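In defence of the clamp

I look after one robot cell. Just the one. It has an arm, a gripper, two grey bins and a bench, and most of what I do all week is stop those things from drifting away from where the arm thinks they are. So you'll forgive me for having opinions about clamps!

The fashion at the moment is for fixtures. Proper ones, drawn up and machined, with locating pins and a part number. We got a quote for a bin nest from a shop out in Jarkberg and it was $400 before freight, for something that holds two plastic tubs still. I said no. My boss, Settimio Greco, said I was being cheap, and he's right, but I also think I was right, and we've been going around on it since January.

My case goes like this. A bin job changes all the time. One week you want the tubs end to end, the next week somebody at the Uston office wants them turned, or wants a deeper one at the back. With a bar clamp that's a coffee break. You back off the handle, shuffle the tub, square it up against your marks, snug it down and run the corner check again. With a machined nest you're on the phone to Jarkberg.
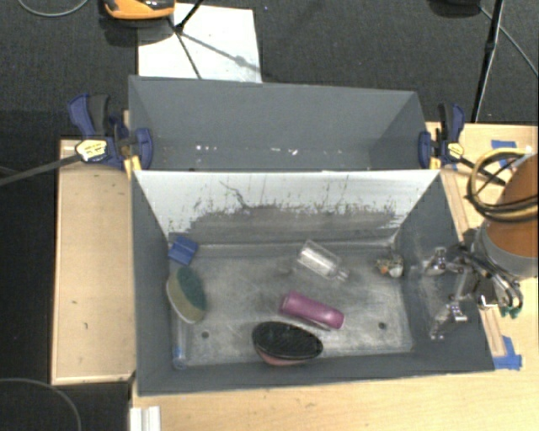 And a clamp gives a little, which I've come to like. When the arm comes down too far, and it will, because someone typed 63 where they meant 36 or the touch-off was done in a hurry, I would much sooner have a tub shift a hair than have a finger linkage bend. I've replaced those linkages. It's fiddly, you lose the tiny washers, and then you get to redo the whole calibration with your dinner going cold at home.

Settimio's answer is that "shift a hair" is exactly the problem, and fair enough. A tub that has crept will give you bad grabs all Thursday before anyone thinks to look at it. He worked at Cocco for years, where everything was bolted to everything, and he says they never had to ask where a bin was. I believe him. They also ran the same part for years, so of course they didn't!

What I do about creep is boring. Every morning I put a hand on each clamp and give it a tug. Then I jog the arm over a corner at 30 percent speed and look, with my own eyes, at whether it lines up. If it's out I fix it and write it in the book. The Zakbridge people sold us a camera check that's supposed to do the same thing, and I do run it, after I've done the tug.

I'd spend the $400 on spare gripper fingers and a better stool. Settimio has the quote pinned up over his desk, so we'll see who gets to the budget first.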